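How to Overseed a Thin Lawn

14 shares | 5 comments

Many people write to me about a lawn which is green from far away but thin when you stand on it. You see soil between the plants, moss comes in the shade, and after a dry summer there are patches with nothing at all. Usually it is not necessary to dig everything up and begin again. You can put new seed into the old grass. This is called overseeding, and I have done it on my own lawn and on the lawns of my neighbours in Flundley for several years now.

I will explain it in the order I do it. Please read all the steps before you buy the seed.

When to do it

The best time is the end of summer or the first weeks of autumn. The soil is still warm from the summer, the nights bring dew, and most weeds have finished growing strongly. Spring is the second choice. In spring the soil is often cold even when the air feels nice, and the young grass must then fight with weeds and soon afterwards with the first dry weeks.

I don't recommend to overseed in the middle of summer unless you are at home every day to water. In January you can do nothing with seed, but you can sharpen the mower blade and look at where the water stands after rain.

Choosing the seed

First look at what you have. If children and dogs run on the lawn, you need a mix with much perennial ryegrass. It comes up quickly and it does not mind feet. For a shady lawn under trees, a mix with fescues is better. Ryegrass in deep shade looks good for one season and then it disappears, I have made this mistake myself and paid for the seed two times.

The bag will tell you two rates, one for a new lawn and one for overseeding. Use the second one. More seed does not give more grass. The small plants stand too close, they take the light and water from each other, and then a fungus can come and take them all in one week.

Also read the date on the bag. Seed from an old bag in the shed can be used for a test: put a few seeds on wet kitchen paper, keep it on the windowsill and see how many open. If less than half open, throw the bag away.

Step 1: Cut the grass short

Cut the lawn shorter than usual, but do it in two cuts with a few days between them. If you go from long to very short in one cut, the old grass suffers and becomes yellow. Collect all the cuttings. The seed must fall on the soil, and it cannot do this when there is a layer of cut grass lying there.

Step 2: Rake, and rake again

This is the hard work. Take a spring-tine rake and pull out the dead grass and moss. First go in one direction, then across it. The lawn will look terrible afterwards and your family will ask what you have done. It is correct like this. You should see soil between the plants everywhere, in small scratches.

If the lawn is large you can hire a scarifier for a day. Set the blades so they only scratch the surface. Mine was set too deep the first time, and it pulled out healthy plants with the roots. 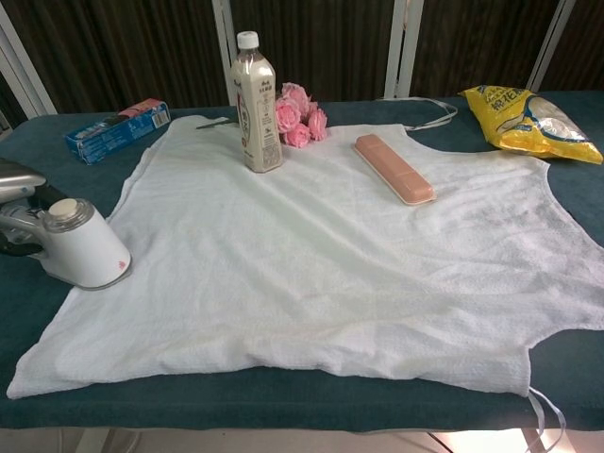
Where the ground is hard, push a garden fork into it to the depth of your hand and move it a little backwards and forwards. Do this every few steps, and more often near the gate and on the path to the washing line, where everybody walks. Fill small hollows with a mix of sifted soil and sand, but never more than a thin layer at one time, so that the old grass can still look out.

Step 3: Sow in two directions

Weigh the seed and divide it into two equal parts. Walk up and down the lawn with the first part, then walk from side to side with the second part. In this way you do not get stripes. For a small lawn your hand is good enough. For a bigger one I use a spreader, and I always try it first on a piece of old sheet to see how much comes out.

Choose a day without wind. The seed is light and it will travel into your flower beds, and you will be pulling grass from between the roses until next year.

On the bare patches put a little more seed, and scratch the soil there with a hand fork before.

Step 4: Cover and press

Turn the rake around and pull the back of it lightly over the lawn, so the seed falls down between the plants. After this, you can spread a very thin layer of sifted compost. The seed wants some light, therefore do not bury it.

Then press it down. A light roller is fine. If you have no roller, walk over the lawn with small steps and flat shoes, one foot beside the other. It takes a while, but the seed must touch the soil well or it will dry out.

Step 5: Water, a little and often

For the first three weeks the top of the soil must never become dry. In mild weather one watering in the morning is sufficient. In warm or windy weather do it again in the late afternoon. Use a fine spray. A strong jet will wash all your seed to the lowest corner, and you will have a very nice lawn there and nothing in the rest.

Ryegrass shows after one week or a little more. Fescues need two or three weeks, so please be patient and do not sow again on top of them. When the new grass is as long as your finger, water less often but for a longer time, so the roots go down to look for it.

The first cut

Wait until the new grass is clearly longer than the old height. Set the mower high and take only the tips. The blade must be sharp, because a blunt one will pull the young plants out of the soil. Choose a dry day and do not turn the mower sharply on the new places.

Keep feet away from the lawn as much as possible until you have cut it two or three times. I put a string with small pieces of cloth around mine. The children respect it, the cat does not.

Feeding and weeds

You can give a gentle feed six weeks after sowing. Look for one which is sold for new lawns. Do not use a feed with weedkiller or moss killer in it, it is too strong for young grass. Between the new plants you will see some weeds which were sleeping in the soil. Most of them die from the mowing after some weeks, and the rest I take out by hand with an old kitchen knife.

If it did not work

When the seed does not come up, the reason is mostly one of these:

- The soil became dry for one day after the seed had already opened.
- The seed was lying on dead grass and did not touch the soil.
- It was too cold.
- The birds ate it. You can lay a garden net over the patches, but take it away before the grass grows through.

You can repeat the work in the same season only if the soil is still warm. Otherwise leave it for spring and keep the fallen leaves off the lawn in the meantime.

Comments (5)

Rosalie Zaugg
Thank you for the advice about two directions. Last year I sowed only up and down and I could see every line from the bedroom window.

Oğuzhan Sezer
Can I do this under a big walnut tree? I've tried with normal seed and it's gone by June every time.

Erdal Erdem
@Oğuzhan Sezer You can try with a fescue mix, but a walnut takes very much water and light. Cut the grass higher there than in the rest of the garden, and rake the leaves away every week in autumn. If it is gone again next June, I would plant something different under the tree.

Châu Lã
How long can I keep the seed that is left over? I have nearly half a bag.

Haziq Ong
I kept mine in a tin with a lid in the cellar and it was fine the next year. In the shed the mice got it.

Text by Erdal Erdem | Last changed Tue 5 December | Questions: please use the contact form | © Erdal Erdem, Flundley | Back to top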